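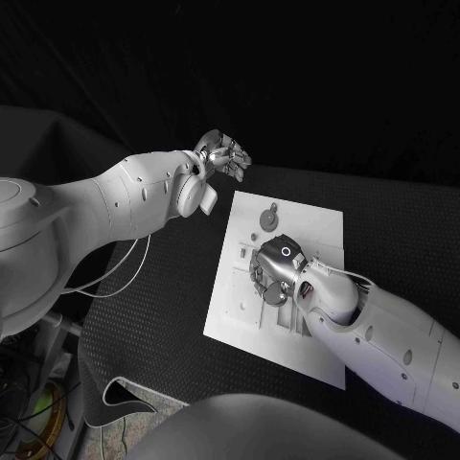 Sourdough and rye starter log, bench 2
Apr 9, 2021

Okay, picking this up again after letting it slide. Maham asked me yesterday where the rye numbers were and I had to admit they were on the back of an envelope in my coat. They're in here now, so please everybody stop asking about the envelope.

Where we are: three jars going. Jar A is the old Ostport starter, the one Maribeth carried home on her lap. Jar B is the same thing but switched over to whole rye back in October. Jar C is the one I started from scratch with the Flanetham flour, mostly to see if I could, and it is the one I like best, which is unfair to the other two (they've worked harder!).

Morning feed, all three the same: 15 grams of starter, 125 flour, 125 water. I know that's a stingy amount of starter. Hatem thinks it's too stingy and said so twice. But I can't get in here twice a day, and when I was feeding heavier everything peaked before lunch and was soup by the time I saw it. With the small seed it peaks late in the afternoon and I get to see it happen.

Jar B smelled like nail polish remover when I opened it. Not strong, just a whiff on top. I'd skipped a feed, so I'm blaming myself and not the rye. Two good feeds and I bet it clears up. If it doesn't I'll split it and keep half on white flour as insurance.

Jar C smells like yogurt and green apples. I stuck my nose in there for way too long.

The bake

Made the big batch with jar C in the afternoon. Total dough weight came out at 2469 grams, which is a bit under what the sheet says I should have. I lost some on my hands and the scraper, and probably more on the bowl. I'm not going to chase it. Divided into three, two in baskets and one in the long pan.

Bulk rise took longer than I wanted. The room was chilly when I came in and I'd forgotten to warm the water, so the dough started cold and stayed cold. I kept poking it and going away again. In the end I moved the tub on top of the proofing cabinet, where it picks up a little heat, and it finally got going. Note to whoever does the next one: WARM THE WATER. It's written on the sheet. I wrote it on the sheet.

Shaping was fine. The dough was slacker than last time but it held, and I didn't add flour even though I really wanted to. Jayson showed me his trick of wetting the bench scraper before each cut and it does help, though you end up with a puddle.

Oven: the Zusetti still runs hot at the back left. The two round loaves went in together and the one in that corner got dark fast, so I swapped them halfway. Should have done it sooner. The pan loaf went in last on its own and came out the prettiest of the lot, nice and even, with a crack straight down the top like I'd planned it (I had not).

Crumb on the first round one is tight at the bottom and open up top. Underproofed, I think. Flavor is great though, really tangy, and the crust sang when it came out. Jennylyn and I ate most of a heel standing up with butter on it, so the weight after cooling is missing for that loaf. Sorry.

Still to do
- Order more rye from Usman, we're on the last bag
- Find the lid for jar A, foil is not a lid
- Replace the probe thermometer battery. It read 143 at the center when the crust was already the color of a saddle, and I don't believe it
- Try the same dough again with an overnight stay in the fridge
- Ask Hatem for his heavier feed schedule and run it on jar B for a week, so he can be right or we can drop it

Jars fed again before I left. B already smells a little better.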